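3.2 Staplers and other loaded tools

Desk tools made up the second largest group in the Hirndale survey, after paper goods. Most of them can be sorted by looking at the outside. A pair of scissors is either whole or broken, and a tape dispenser shows how much tape is left on the roll. Staplers are harder. From the outside a full stapler and an empty one look the same, and the people who use a shared supply room tend to find out which one they have only when they press it down on a stack of paper.

We asked users at both sites to write down each time they picked up a tool that was not ready for use. The Grenport site returned 200 slips over the study period and Hirndale returned 300. Staplers were named on 70 of the Grenport slips, more than any other tool. The usual complaint was that the stapler was empty. Less common were jams, the wrong size of staple, and a magazine that would not slide shut after loading. Several users wrote that they had put the stapler back on the shelf and taken another one, which left the empty one for the next person.

For this reason the inspection routine treats staplers as containers. Each one is opened and the channel is looked at from the front end, with the stapler turned so that the staples and the parts behind them can be seen together. The checker records whether staples are present, whether they lie flat against one another, and whether the guide behind them sits straight in the channel. The outer shell is checked last. A cracked cover was noted but did not count as a fault unless it kept the stapler from closing.

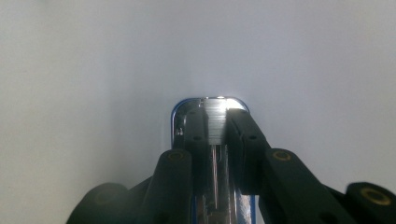

Figure 4. Stapler head with blue plastic trim, showing the staple stack near the tip and the thin rod or spring guide in the channel behind it.

The view along the channel, as in Figure 4, was the one that both checkers came to prefer. Staples in a stack show as fine, closely spaced lines, and a stack that has come apart or tipped breaks up that pattern. Bright metal inside the channel does cause some trouble, as reflections can be taken for staples when the light comes from directly above. Shevchuk, who checked the Grenport tools, moved to a plain pale background early on and found the channel easier to read. Riviere kept to the desk surface at Hirndale until December and then changed as well.

We did not try to estimate how many staples were left. An early version of the form had boxes for full, half full and low, but the two checkers disagreed too often on the middle box for it to be of use. The final form has only two entries, loaded and empty, with a line for remarks. A stapler with a very short stack was entered as loaded — a choice that favors the supply room over the user, and one we return to in Section 5.

Refilling was done at the time of the check. Staples were taken from the Ikgate storage cabinet, where they are kept in boxes on the same shelf as the paper clips, and the count of boxes used was passed to the stock list. Over the whole study the two sites went through more than 3,000 staples in refills alone. Levchenko trays, which hold tools upright in separate slots, were used at Grenport to keep checked staplers apart from unchecked ones. Hirndale had no such trays and used the top and middle shelves instead.

The same routine was later applied to hole punches, where the question is whether the waste tray needs emptying, and to mechanical pencils. Results for these are given in Section 3.3.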